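The bin cell: what we spend next

Several of you have asked me in the corridor what's happening with the money for the bin cell, so I'll put it all in one place and then you can stop buying me coffee to find out. (You can carry on with the coffee if you like.)

We have £400 left in the small kit line until the new year opens, and a much bigger request sitting with Catriona Semple for a second arm. The big one won't be decided before December. I've asked her twice and got the same look both times, so please don't plan anything at Hovside around having two arms by the summer!

That leaves the £400. Murdo Niven wanted all of it to go on spare fingertips, and he has a point, as we wait 5 weeks for them every time and always order too late. But I went round with a notebook and most of what people grumbled about was cables and clamping. So the order I've sent to Ritchie comes to £331 and covers 2 sets of fingertips, a proper cable sleeve for the arm, a pair of bar clamps for the Curnance bench and a box of ties. The rest I'm hanging on to, in case.

A word on the bin. Gavin Hepburn got a price from Hodier for a new one with a plastic liner, and it was a nice-looking thing, but I said no for now. Scratched metal is still a flat floor, and the blocks don't mind. If we change the bin we also have to redo the lighting and probably half the pick settings, and I would much sooner pay for that once, when the second arm comes (if it comes). Abílio Frade disagrees with me and is writing down why, which I've promised to read properly.

What I'd like from the rest of you is a list of what you've had to borrow or bodge since December. Rough prices are fine. Last time I got one line that just said "more tape", and yes, there is tape in the order after all, I threw it in at the end.

Lists to me by the time the next newsletter goes out, please, on paper or by email.

Ewan Quinlan
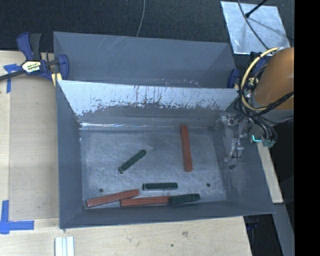 The bin cell at work, with red and green blocks on the bin floor.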